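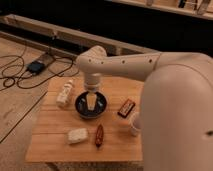
Fig. 1. Robot arm over a black bowl on a wooden tabletop.

Handout 4: Describing Used Books for Sale

Read before the lab. Bring one book you are willing to grade in front of the group.

Order of a listing
Author, title, publisher, place, year, edition, binding, condition, then the notes. Arruda's stock sheets put condition first. Either order is fine as long as you keep to it through the whole catalog.

Condition terms
Fine – no defects.
Very Good – light wear, nothing missing.
Good – complete, with visible wear. State the wear.
Fair – all text present, but endpapers or half title may be gone.
Reading copy – sound enough to read and no more.

The jacket gets its own grade, after a slash: Very Good/Good. If there never was a jacket, write "as issued."

Stating edition
Do not write "first edition" from the copyright date alone. Check the number line, then a bibliography. The Serrano reprints keep the original date on the title page and catch people every year.

Worked case
Custódio Arruda's July list for Fliton Books had 579 items. On rechecking, 216 needed a changed description, mostly for unmentioned owner names and clipped jackets. Returns on that list came to roughly 235 dollars in postage.

Pagination
Count the preliminary leaves separately: xii, 235 pp. Plates are listed after the text pages – never added to them.

For next time: Prukel, chapter 3, and the Drerkora catalog, first section only.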